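Callbridge workshop bench notes
@callbridge_bench
9 Sep 2021

1/ Back on the fridge job at Callbridge. The robot is called Mateo and we've been building it in the shared workshop at weekends since November. The arm is finally dependable enough to send into a real drinks fridge.

2/ The middle shelf would be the easy one. Everything stands in lanes with dividers, so you know which way a can will come out. We're working on the bottom shelf, where the arm has to go in low and bend its wrist down with another shelf right above it. 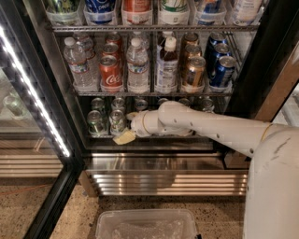 Bottom shelf, reaching in beside the front cans.

3/ Cans are slippery and they roll. The first pads we tried were too hard and skated off the rims. The softer ones from Fustmont cost more but they hold. I've ordered another pair.

4/ Grip force is set at 80 out of a possible 255 in our controller. At 60 it dropped full cans. At 120 it dented empties. Will go up in steps of 10 if the heavier bottles need it.

5/ The log has 3,026 grasp attempts in it now, counting all the ones on the bench with a single can and nothing in the way. Bench numbers don't tell you much about a packed shelf.
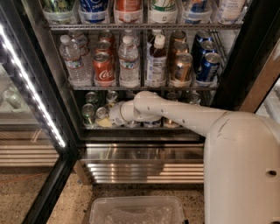
Wrist bent down, body parked to the right of the fridge.

6/ Parking matters more than I expected. Too close and the elbow can't fold. Too far back and the arm is at full stretch by the rear row, which makes it sag a few millimetres. I've put the stopping distance in the config file so we don't have to find it again.

7/ Slowed the arm down for anything inside the cabinet. It's dull to watch but a knock at full speed sends the neighbours over, and then the next grasp is planned on cans that have moved.

8/ Also rewrote the bit that picks which can to go for. It used to choose the nearest. Now it chooses the one with the most room on both sides, and falls back to nearest if they're all tight.
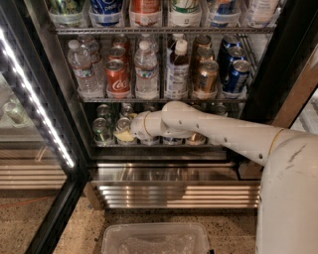

Does it need a new map every time the fridge is restocked?
It takes a fresh look before each reach, so restocking is fine. Changing the shelf heights means measuring again, and that takes me an evening.

9/ Next is a cover for the wrist cable, then the Talavera branch of the code gets merged. It has the new release move in it, which opens the fingers slowly and backs out straight. Parts list to follow when I've tidied it up.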